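社区 > 仿真与数据采集 > 模仿学习 > 示教数据

本站使用 Cookie 保存登录状态和语言偏好。继续浏览即视为同意。

仿真示教数据:腕部视角大半被遮挡的片段要不要删

发帖:tander_lab

环境是自建的室内场景,双臂,一路全局相机加两路腕部相机,遥操作采集。场景里有大理石纹理的表面、床头柜、白色长柜和木纹地板,任务之一是接近柜面上的笔记本电脑。目前存了790条示教,训练用的是 Bekard 里自带的行为克隆流程,动作为末端位姿增量,块长20。

问题出在腕部相机。不少时刻画面里没有目标物体,大部分是一块深色面板和大理石,底部是夹爪自身的黑色轮廓。全局视角在同一时刻是正常的。按"画面内无目标即剔除"的规则筛一遍,会丢掉34%的帧,而且丢的多数在轨迹前段,剩下的轨迹不连续。

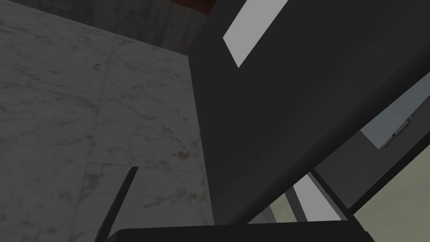
腕部相机看不到目标的帧,应该从训练集里剔除吗?

一般应当保留。策略部署时同样会经过这些位姿,把对应的帧删掉,模型在这一段就没有监督信号。需要剔除的是图像与动作时间戳对不上的帧、渲染失败的帧,以及操作员中途放弃的整条轨迹。

补充几点背景,方便回答:

图像分辨率和相机内参在全部轨迹中一致。材质做过随机化,墙面和地面的纹理每条轨迹抽一次,轨迹内不变。单独用全局相机训练,验证集动作误差比三路相机一起用还低,但闭环成功率更差。我怀疑是腕部画面引入了噪声,又不确定该改数据还是改网络。

messina_04

先不要动数据。验证集动作误差和闭环成功率不一致很常见,前者主要由大位移段决定,后者取决于最后几厘米。腕部相机在大位移段信息量低,在末段信息量高,两个指标方向相反可以解释得通。

建议按顺序查:

1. 把轨迹切成接近段和操作段,分别统计误差。切分用末端到目标的距离即可,仿真里有真值,不必人工标。
2. 检查腕部相机外参是否随夹爪刚性运动。我们用 Skelia 导出场景时碰到过父子关系丢失,相机停在初始位置不动,单看一张图发现不了,要连续播放。
3. 检查近裁剪面。夹爪离镜头很近,裁剪面设大了,手指会缺一截,不同轨迹之间还可能不一致。
4. 训练时对腕部图像整路随机置零,概率从0.1开始试。目的是让策略在接近段不依赖这一路。

第4条只在训练时做,推理时三路都给。

另外,"画面内无目标"这个判据本身偏粗。实例分割掩码面积为零,和目标只露出一个角,对网络来说差别不大,阈值取在哪里都很难说清理由。如果一定要用,写成每帧的标签存下来,不要用它删帧。

skl_render

删了就行,我们都是删的,没觉得有影响。数据够多不差这点。

(补充:我们是单臂,桌面任务,腕部相机基本一直朝下对着桌子,情况可能不一样。)

bekard_user61

上面那条不适用于块预测。块长20的情况下,中间抽掉若干帧,再按剩余帧重新编号,一个块里就会混进跨度不等的动作,增量的含义也跟着变了。要删只能在采样时屏蔽起点,原始序列保持完整。实现上是给数据加载器一个布尔数组,起点为假的不抽,块内部的动作照常读取。

再说相机。双臂任务里两路腕部画面的信息量不对称,这一点要在数据说明里写清楚。以笔记本电脑那个任务为例,左臂夹爪伸到床头柜上方时,右臂夹爪是空的,停在地板上方。右臂那一路腕部画面对这个动作没什么帮助,但右臂的动作标签仍然要参与损失,否则部署时右臂会漂。

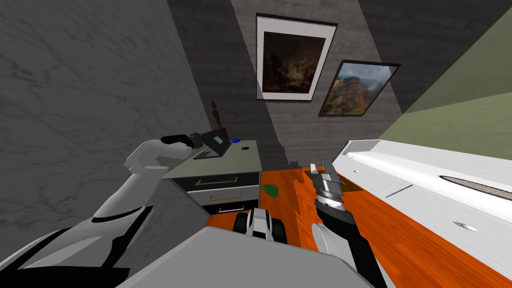
本页内容最后更改于 2021年8月12日

右臂静止段的处理办法:增量全为零的标签占比过高时,策略会学成两只手都不动。我的做法是两臂损失分开归一化,各自除以训练集上该臂动作的标准差,并给标准差设一个下限。下限不设的话,静止关节上极小的抖动会被放大成主要损失项。

柜面上的小物件也查一下。电脑旁边和后面都摆了东西,如果位置每条轨迹都一样,策略可能拿它们定位,而不是看电脑本身。验证方法很简单,固定电脑,只挪动小物件,看预测动作变不变。变得明显,就在下一批采集里把小物件位姿单独随机化,已有的轨迹不必作废。

墙上的画同理,优先级低一些,全局相机不动时影响有限。

tander_lab

第2条查过了,外参正常,腕部相机跟着夹爪走。近裁剪面确实有两种设置,一月那批和后面的不同,已统一重新渲染。动作和状态没有改动。

屏蔽起点的方案在跑,暂时没有闭环结果。分臂归一化之前没做,右臂标准差比左臂小很多,下限取多少合适还要试。

bekard_user61

下限先取左臂对应维度标准差的十分之一,再往上调。夹爪开合那一维不要一起归一化,单独用二分类损失。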